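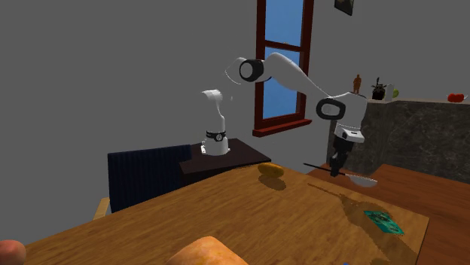

Kitchen simulation used at the May open day: arm with knife in gripper, dining table and cutting board.

Progress report: public demonstration, Hasulville lab
Prepared by Lindsay Brunton for the Collow program office

Summary
The open day listed under the second work package was held on a Monday in May, from 10 a.m. to 4 p.m. We had 100 timed places and all were taken. Visitors came in small groups, watched the simulated arm on the large screen, and then had a few minutes at one of the operator stations.

What was shown
The demonstration ran in the Buvel kitchen room. The arm stands on a side table next to the dining table and works over the tabletop. We showed two tasks: picking up the knife and bringing it to the cutting board, and moving a piece of fruit from the table to the board. Each group saw both tasks run by the trained controller before anyone tried the hand controls.

The knife task drew the most questions. Several visitors asked why the blade stops just above the table before it moves on. The pause is a check we added in the spring, and it stays in for all public sessions.

Results
The stations logged 2574 attempts over the day, counting both controller runs and visitor runs. Of these, 1319 met the finish condition. Visitor runs had a much lower finish rate, mostly from dropped objects. The knife handle was the hardest thing to grasp from the hand controls, and the Sheehan group has asked for those logs.

Problems
One station froze shortly after 11 a.m. and was out of use until the lunch break. The groups affected were moved to the afternoon. Sound from the screen area made it hard to hear the operators at the back of the room. We also ran out of printed instructions and had to share copies.

Costs
Spending on the event came to $2,885, within the amount approved. The largest item was rental of the screen. No further charges are expected.

Next steps
We will sort the visitor runs by task and send the knife logs to Sheehan first. The grip settings for the hand controls will be changed before the school visit. Collow staff who missed the open day can see the same demonstration at Hasulville by writing to Lindsay Brunton. The next report will include finish rates for each task.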